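Sat 1 August

Work diary, Kirkuvico workshop annex

The day was given over to the gray surface and its surroundings. The room was opened at the usual hour and the windows on the yard side were left ajar until noon. The delivery from Hajdu had been signed for the previous evening and was placed in the corridor, where it remains.

The marble-patterned finish was looked over first. It is a handsome pattern, with fine white veins that branch like cracks in old glaze, but it takes the light strongly, and small marks are difficult to find under the glare. The inspection was therefore made twice, once from each side of the table. Two shallow scratches were entered in the record. Neither requires attention before January.

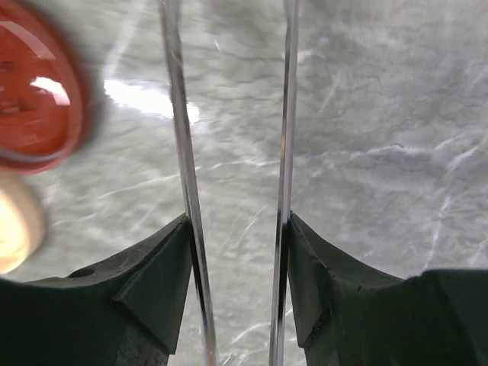 Metal parts

The thin bright rods were considered next. They show every fingerprint, and the cloths supplied by Pleltska leave lint on polished metal. It was decided to return to the Fano cloths, of which 700 remain in the store - an order for a further 1000 was drafted and set aside for approval.

The grooves of the aluminum rail at the front were brushed out from left to right. This is slow work and was not finished before lunch. The narrower rail on the right was done in the afternoon and took very little time.

The side walls and the back wall are a pale lavender gray, and I remain of the opinion that the color is restful. A request to repaint them white was received during the week. I have replied that the present finish is sound and should be kept.
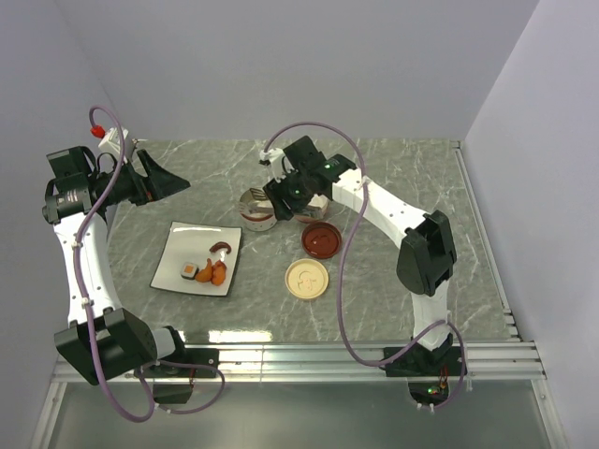

Matters carried forward

The transparent panel at the front is to be cleaned on the next working day with plain water only. The Hajdu cartons are to be moved out of the corridor. The cloth order awaits a signature.

The room was locked at six.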